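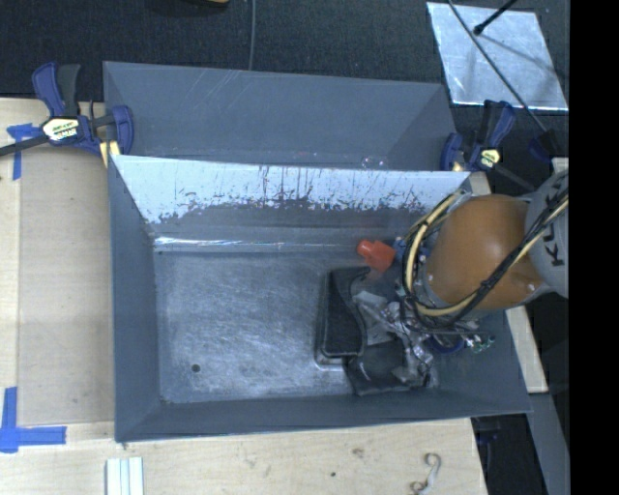 Bin-to-bin transfer station, fixed camera. The arm is over the right end of the front bin; the objects are in the right half.

Hetosine Picking Study: Gallery
Page maintained by Hiba Boutros and Faizal Nugroho. Last updated May 2025.

This page accompanies the write-up of the Hetosine picking study. The study measures how well a grasp-ranking model trained on one set of household and packaging items transfers to mixed bins it has not seen. The arm takes items from one bin and releases them into the other. When the source bin is exhausted or the attempt limit is reached, the roles of the bins are swapped and the run continues without a manual reset.

Total attempts logged: 2044. Each run is capped at 400 attempts. The camera, the bins and the clamps stay in place for the length of a run, and the camera calibration is repeated before the next one starts.

Notes on the view at the top of the page

Bins. Two gray bins, one behind the other, held by bar clamps at opposite sides. An earlier arrangement without clamps let the bins creep when the tool pressed against a wall, and those runs were discarded.

Bin floor. The bare left half of the front bin shows scratches and patches of reflected light. Depth readings on such patches are unreliable. Pixels without valid depth are filled from a stored reading of the empty bin, and grasp candidates that depend mostly on filled pixels are ranked lower.

Object mix. The red-orange plastic object and the black case are rigid items with usable faces. The crinkled clear and silvery packaging beside the case is in the class we call reflective film. It accounts for most of the disagreement between the ranking model and the baseline.

Overlap. Part of the dark gray pouch lies under the packaging. Overlap of this type is scored as a separate condition. A grasp that lifts both items counts as a failure even if both reach the other bin.

Occlusion. Hose and cable loops hide most of the tool from this camera. Images used for ranking are captured with the arm parked clear of both bins, and views like this one are kept for review only.

Tape. Blue tape on the work surface marks the reference corners used when the station is rebuilt. The tolerance is 2 mm.

Methods compared

Hollis: geometric baseline. Candidates are ranked by local flatness and distance from the nearest wall.

Verix: learned ranking. Same candidate generator, with scores taken from a network trained on logged attempts.

Both methods use the same motion planner and the same release height. Attempts alternate between them in blocks of 30, so changes in bin contents affect both.

Result in short

Verix performed better than Hollis on film and on overlapping items. On rigid items lying apart from their neighbors we found no difference that we would be willing to report. Items against a wall remain the weakest case for both methods. The object list, attempt logs and scoring sheet are in the Pundport archive under the study name. A second round with a matte bin liner is planned for July.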